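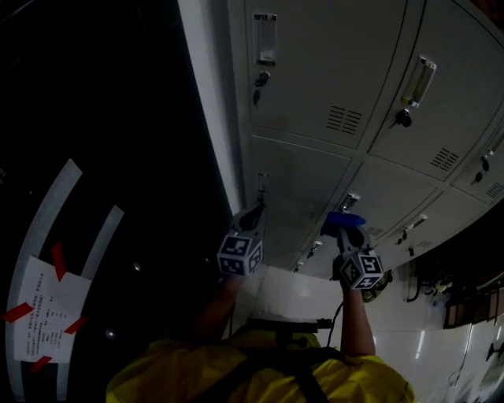

Locker Care in the Lumcombe Building
Project report, Lucyna Bielecka

1. Background

The lockers in the Lumcombe building are shared by several classes. They are gray metal, with a key lock and a handle on each door, and some doors have ventilation slots. Students had complained about fingerprints on the doors and keys that went missing between terms. My project was to write a cleaning routine that one student could finish before the first class, and to see if people would keep to it.

2. Method

I started in October with the bank nearest the stairs. The routine has two passes. The first is a dry wipe of the door with a microfiber cloth, top row before bottom row so that dust does not fall on finished doors. The second is a damp wipe around the handle and lock. Keys stay in the locks during cleaning and are checked against the Mudaliar list, the sheet the front office uses to record which key belongs to which door.

I tried the routine for 9 weeks. Locker 1314 was left out because its lock was waiting for repair.

3. Cloths

Paper towels left lint in the ventilation slots, so I stopped using them after the second week. A soft blue cloth did better on the flat part of the doors and could be folded small enough to get behind a handle. Cloths were washed without fabric softener.
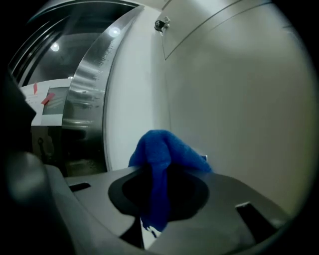
Can the same cloth be used for both passes?
Use a clean one for the damp pass, as the first cloth will have picked up dust that smears once it gets wet.

4. Results

The doors stayed cleaner at hand height, where most of the marks had been. The slots were still slow to clean and took more time than the rest of the door. Two keys were found to be on the wrong doors and were returned to the office.

5. Remaining work

The top row is hard for shorter students to reach, and I have not tested a step stool. The bank by the gym has not been started.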